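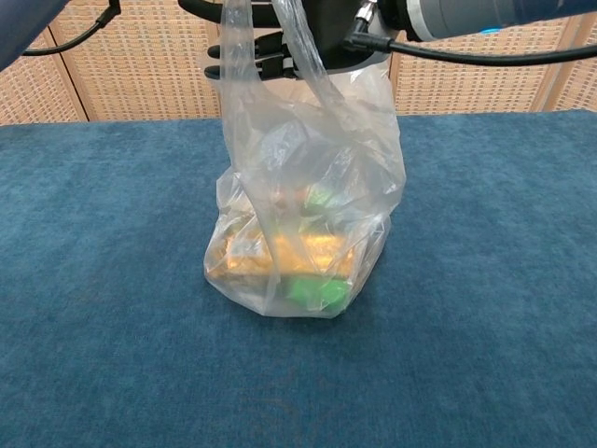
*Clear bag, handles gathered, box lying flat at the bottom.*

## Thin clear carrier bags: how to pack a box so the bag hangs level and doesn't split

**stindgate_packer**
19 October 2024

I pack small orders at a pickup counter. We switched to thin clear plastic carriers in January. A typical order is one rectangular box and a couple of smaller things, as in the picture. I lay the box flat and put the rest in wherever there is room.

Two problems. When the bag is lifted by both handles it tends to turn, and the film above the contents winds into a rope. I also get splits low down, always near a box corner and never at the handles. The bags are sold as good for 7 pounds and none of these orders comes near that.

Is there a correct packing order for this, or do I need a thicker bag? We go through 2,000 bags a month, so I would prefer not to change the stock. Paper is out. The counter staff have to see the contents without opening anything.

---

**Alleo**

The weight rating on a carrier assumes a load spread over the whole base. A box corner puts the same load on a very small area of film, so the rating tells you little about splits of this kind. Check the following before changing stock.

1. **Box orientation.** Flat on its largest face is correct. The long side should run parallel to the side seams' flat direction, meaning across the full width of the opened bag. If it sits front to back, the corners press into the narrowest part of the film.
2. **Base seam.** Open the bag fully and push the base out with your hand before loading. If the seam is folded under the box, one edge of the box bears directly on it.
3. **Small items.** Put them beside the box at its lower end, or on top near the middle. An item wedged between a corner and the film will stretch the film at that point.
4. **Handles.** Bring both up together and hold them at the same height. If one is shorter in the hand, the load swings to that side and the bag starts to turn.

The twisting is mostly harmless. Film gathered above a low load has a lot of slack and will wind up with very little force. It does shorten the bag, and it pulls the sides in against the box corners, so the two problems are partly related. A bag with less empty height above the contents will twist less.

If you still get splits after this, go up one film thickness and keep the same size. Try a pack of 25 on the counter before ordering a case.

---

**climix_user**

double bag it

---

**Palacios Counter Supply**

Double bagging works but doubles the count, and at 2,000 a month that is a real cost. Two layers of clear film are also harder to see through, particularly where they crease.

We had the same splits with cartons that had sharp die-cut corners. What fixed it was a flat card insert cut slightly larger than the carton base — the card takes the corners and the film only touches the card edge. Round the corners of the card or you have moved the problem outward. Offcuts are fine for this.

I disagree with the answer further up on one point. I would not put small items on top of the box if the bag is going to be set down and picked up again. They slide off the first time it is put on a counter and end up down one side, and then the bag hangs crooked. Beside the box, both on the same long side, has been more stable for us.

Also check where the bags are stored. Ours were next to a heater and the film near the folds had gone brittle. Bags from the middle of the case were normal.

---

**stindgate_packer**

Thanks. I was leaving the base seam folded on most of them. Opening the base first adds 2 seconds per bag, which is acceptable. I will try the card insert on the larger boxes only and order the sample pack in the next thickness up. The cases are stored on a shelf away from any heat.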